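March, the away meet

Up at 4:50 for the bus to Landberg. I swim the 1500 for a masters club whose average age I'm not allowed to bring up at practice, and the 1500 is always the last event, so naturally we had to be there for the first one.

The Landberg pool is very nice if you like your water at soup temperature. I got a lane next to the wall in warm-up and shared it with a man doing butterfly, or something with the same number of arms. Did 30 lengths, felt great, which has never once been a good sign.

Rilodmont had brought the whole club plus a drum. Mac Suibhne brought the people who beat us last year, who have not aged. We were ahead after the first relay and I wrote the score on my hand. By lunch I had washed my hand.

My race went off at twenty past three. The plan was to go out easy. I went out easy, then stayed easy, then discovered that easy was all there was. Somewhere past halfway I lost count and had to trust the kid with the lap cards, who was holding them upside down for a while. Finished fifth out of six. The sixth had a cramp and was very gracious about it.

Final score: Rilodmont 149, Mac Suibhne well behind, us behind that by 2. Two points! I can think of at least three places where I personally left them, one of them being the turn where I missed the wall.

The Tasteo stand was out of everything except pretzels by the time I'd showered. Ate two on the bus. They are not a recovery food, whatever the lady said. Home by nine, legs like wet towels, goggle marks still there at bedtime.

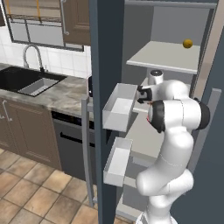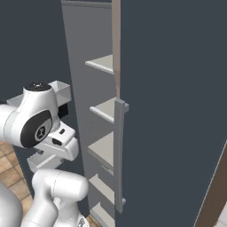

Next morning

Slept ten hours. Shoulder sore, the left one, the one that did nothing. Practice is at six tonight and I've already told the group chat I'm coming, before checking with the shoulder. Need new goggles. Need to find my other flip-flop, last seen in Landberg.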